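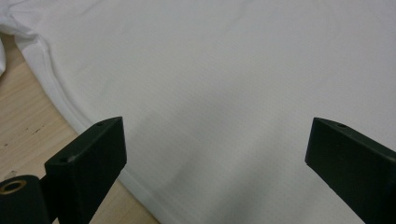
The Cervantes hand-held gripper, open over a white garment. Linside has put the kit on sale to small laundries.

We use cookies to remember your preferences and count our visitors. Accept all | Manage settings

Makham firm will sell you a claw and let you do the laundry yourself

Jun 16, 2019

A laundry-folding robot has gone on sale in Makham this month, minus the robot. Linside, which occupies two units behind the bus depot, is offering what it calls the Cervantes teaching kit for £2,592. The buyer gets a hand-held gripper with two black fingers, a camera, a charging stand, a year's use of the software and a laminated card of folding advice. The arm that will one day do the folding is sold separately, by another company, and is due in April.

Until then, the customer's staff pick up the gripper and fold things with it. The camera records each go. Linside turns the recordings into instructions for the arm, which should arrive already knowing how the house likes its sleeves.

"People ask me where the robot is, and I tell them they're holding the useful end of it," said Marisol Sandoval, who runs the product side at Linside and gave me the demonstration. She was cheerful about the price. She was less keen to discuss the arm, which is made by Sollen and has no published price at all.

I was allowed a turn. The gripper is lighter than it looks and has a trigger that feels borrowed from a garden hose. Opening and closing it takes no practice. Getting hold of one layer of cloth instead of two takes a good deal more, and I spent my first few minutes pinching the air just above a shirt with great precision. Hems are the place to start, according to the laminated card, because they are thicker and stand up a little from the table. Bare fabric in the middle of a shirt offers very little to grab.

White on a pale table is also hard work for the software, Sandoval told me, which is why so much of the training at Makham is done that way. Customers with navy workwear are said to have an easier life.

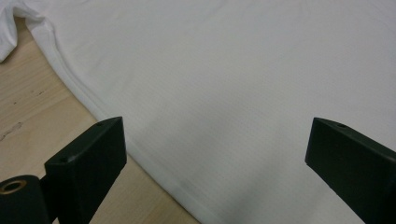

What the money covers

The price includes 400 recorded folds, processed and returned within 20 working days. Fold 401 starts a second block, and blocks are charged in full. A laundry that gets carried away on its last afternoon could therefore find itself paying for a whole new batch on the strength of one pillowcase. I put this to Linside and was told the counter on the stand turns amber in good time.

Ruined attempts count towards the total unless they are deleted the same day. Sandoval recommends keeping some of them, so that the arm can learn what a mess looks like. On the evidence of my own session it will be very well informed.

The terms also ask buyers to record a mixture of garments and to begin from a rumpled heap as well as from a tidy layout. Sports shirts get a paragraph to themselves. Their fine mesh creeps about when pinched, and a sleeve that has fallen across the body has to be dealt with before anything else, preferably without dragging the rest of the shirt along with it.

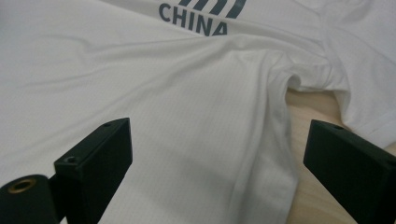
A short-sleeved shirt printed "CHINA", with one sleeve lying across the body. Sports tops are the subject of a full paragraph in the terms.

Worth having?

For a hotel laundry that has already decided to buy an arm, possibly. The gripper feels sturdy, the fingers unscrew for replacement and the software gave me no trouble beyond asking for my password twice. Staff can use it at their own table in their own light, and Linside says that matters more than the number of folds.

For anyone else, it is a slow and fairly costly way to fold a shirt. I did one by hand while Sandoval was finding me a brochure. It took a few seconds and I wasn't charged for processing.

Linside will take orders from the end of the month. There is a deposit, refundable if Sollen's arm is late, and the form has a box for the customer's preferred style of fold. I noticed that "in a drawer, vaguely flat" was missing from the options.

Comments (4)

pressgang_phil
We looked at this for the care home. The folding is not our bottleneck, it's the odd socks. Does it do socks?

Dot W.
£2,592 and I still have to stand there doing it? I have a husband on the same terms.

mangle74
Fair write-up, but you skipped the bit on fitted sheets. I asked Linside and got a long silence followed by "not in the first release".

pressgang_phil
@mangle74 thanks, that probably answers my socks question too.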